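Grernitz To-Go Table Guide
Section 9: Cups, lids and carriers
Rev. January 31, 2009

Read before first use. Applies to paper cups with snap-on plastic lids. Sleeves are in the next section.

9.1 Lidding a cup

1. Cup on the table, right way up. Dry hands.
2. Fill, leave a finger of space under the rim.
3. Lid on flat, spout facing you. Press the far side first, then walk your thumbs around to the front.
4. Listen for the click. No click, start over.
5. Check the pinholes in the lid are open. They let air in when you drink.

CAUTION: Never lift a full cup by the lid. Hold the body, low down.

Spare lids can wait upside down on the table, but wipe the table frist.

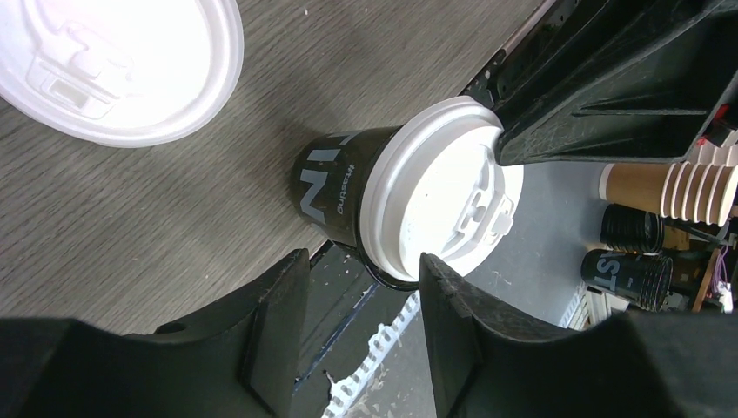

Mine never clicks on the far side unless I turn the cup halfway and press again, so maybe put that in step 3. Also the Zaltholm lids are a hair tighter than the Julix ones and want a harder push.

Noted, both. If the far side stays up, turn the cup and press again. Do not squeeze the cup while pressing, the wall folds and the seam leaks.

NOTE: Order lids and cups together. Part 1288 is the white lid, part 503 the black cup. Mixed sizes look fine and then pop off in the car.

9.2 Loading the carrier

1. Carrier flat on the table, slots up.
2. Heaviest cup first, then the one diagonal to it.
3. Push each cup down till it stops. Spouts inward.
4. Lift with both hands, from underneath.

CAUTION: Wet carriers go soft. Throw out, don't dry and reuse.
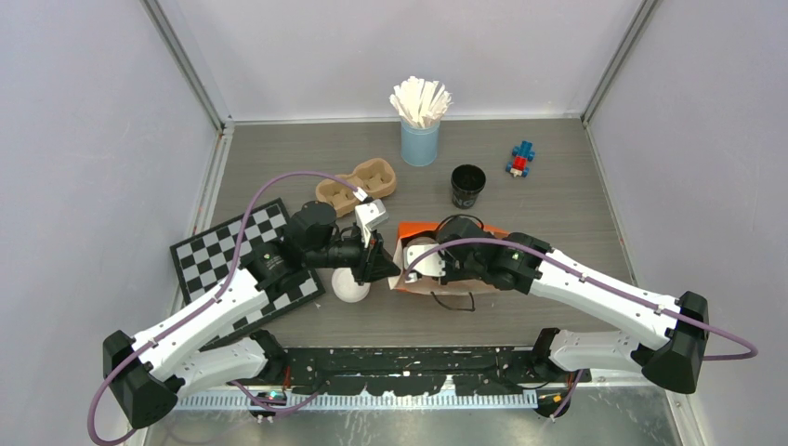 Bags get packed last, after the carrier is full and off to one side. Food at the bottom, napkins on top, fold over once. Keep the table clear enough to work on: a chessboard left out takes up the space you need for loading, so put games and toys away before a big order. Paper sticks can stay out, standing in a cup toward the back where sleeves wont catch them. For orders of up to 40 cups see section 11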